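I'd been told to come to the back door of Begum, because the front one sticks, and to come hungry. I managed both. Shafiq Pramanik had the kettle on before I'd got my coat off, and he was already talking.

"You'll want to know about the blankets," he said. "Everyone does!"

Well, yes. Shafiq has been mending and reselling old wool blankets for six years now, out of a narrow shop that used to sell fishing tackle (there's still a rack for rods by the till, and he hangs scarves on it). Before that he drove a van for Cosotell, which he describes as "fine, mostly roundabouts". He bought his first blanket at a house clearance, paid far too much, took it home and found a hole in it you could put your head through.

"I was so cross that I learned to darn out of spite," he told me. "Took me a whole winter. My first patch looked like a scab."

He reckons a decent darn is mostly patience and good light. He works in the mornings, with the radio on low, and stops when his eyes start to swim. The worst jobs are moth damage, where you fix one hole and find another beside it. The best are the ones somebody's grandmother has already had a go at. He won't unpick those, even when the wool doesn't match – he'd sooner lose the sale.

I asked what people bring him most, and he said checks, always checks. Stripes you can fudge a bit. With a check you have to pick up the lines in both directions or the eye goes straight to it. 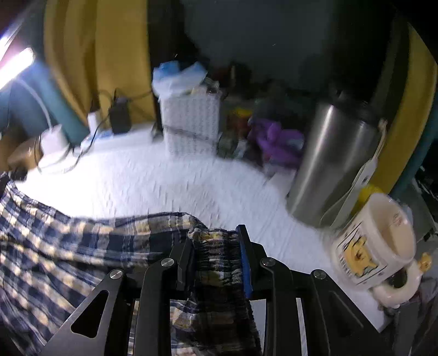 Chidubem Mohammed, though, told me that matching the pattern is overrated, and that a patch in bright orange would do the job just as well and be a lot more cheerful. Shafiq groaned loudly at this from the kitchen. They've clearly had this one out before.

Prices start at 74 pounds for a single and go up to 300 for the big Welsh ones, which do sell, but slowly. A repair on its own can be anything. He once charged 125 for a cot blanket and felt guilty for a month, until the customer came back with two more.

And washing? I confessed that mine goes in the machine.

"Cool wash, wool setting, and don't you dare tumble it," he said. "Then dry it flat. If it comes out the size of a tea towel, don't bring it to me."

I left with a grey one over my arm and a paper bag of samosas, out through the back door again.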